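Kimetti handheld gripper kit, second revision - worth it over the Dudow?
Forum index > End effectors > Handheld and teleop
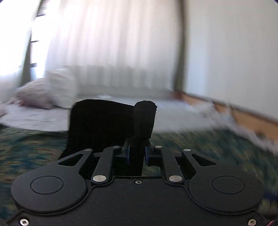 linkage_lash
Posted 29th November

I have had the Kimetti kit on the bench and in use since July and wanted to compare notes before ordering more. We use it for household fabric work: bedding, clothes, towels. Parallel jaw, four-arm linkage, pins through the upper ends of the arms, larger pins at the bottom of the inner pair. Assembly took 2 evenings, most of it spent on pin fit.

Good: the linkage is stiff in the closing plane. The cutouts in the outer arms take weight off without any flex I can measure by hand. Finger mounts clamp well and fingers swap fast.

Bad: the fingers do not track evenly near full close. One side arrives first. Kimetti support told me to re-seat the lower pins, which I did, with no change.

Does anyone have both this and the Dudow? I care about backlash and finger life, in that order.

torqueless
Reply

Have both. The Dudow has less backlash out of the box and more of it later. Its pins run directly in the printed arms, and the holes go oval. The Kimetti pins wear too, but you can replace the arms one at a time.

On uneven closing, check the finger mounts before you blame the linkage. Pull both fingers, close the mechanism bare, and see if the mounts meet on center. If they do, your error is in the fingers.

ovalhole
Reply

Disagree on the Dudow. Mine has no ovaling that I can find. I suspect people overtighten the pins and load the arms sideways. The manual is vague on torque, so I would call that a documentation fault. The arms are fine.

linkage_lash
Reply

Bare close test done. The mounts meet on center. So it is the fingers, or how I clamp them. I run a broad flat pad on the left and a narrow paddle on the right, and the pad leans a bit to the left.

torqueless
Reply

There is your answer. A wide soft pad will lean under its own clamp if the mount only grips the lower end. Trim the base square and clamp again. Also, mixed widths are a poor choice for sheets. The narrow side sinks into the fold and the wide side slides over it.

b_kariuki_fan
Reply

I would not go that far. Mixed widths work well on pillows and anything thick. For a thin sheet on a mattress I switch to 2 narrow fingers from Kariuki. They are sold as spares for their own gripper but the base fits the Kimetti mount with light sanding. Edge fuzz on the tip is normal wear. I change mine when the core shows.

ovalhole
Reply

Sanding a part to make it fit is not "fits."

b_kariuki_fan
Reply

Two passes with fine paper. I can live with it.

stepfeed
Reply

Has anybody used the Josumberg rental plan? They send the Kimetti kit built and adjusted, and swap it when it drifts. I have a 6 week job coming up and do not want to spend part of it fitting pins.

torqueless
Reply

Used it once. The unit arrived with good alignment. The swap was slow, so ask for a second unit up front. For a short job it is cheaper than your own time. Past that, buy.

linkage_lash
Reply

Update: squared the base of the pad and re-clamped it. Closing is closer to even, still a small lead on the left. I will try the narrow Kariuki pair on sheets and keep the wide pad for pillows. Holding off on the Dudow until somebody posts a torque value for those pins.

ovalhole
Reply

I will measure mine and post it in the Dudow thread.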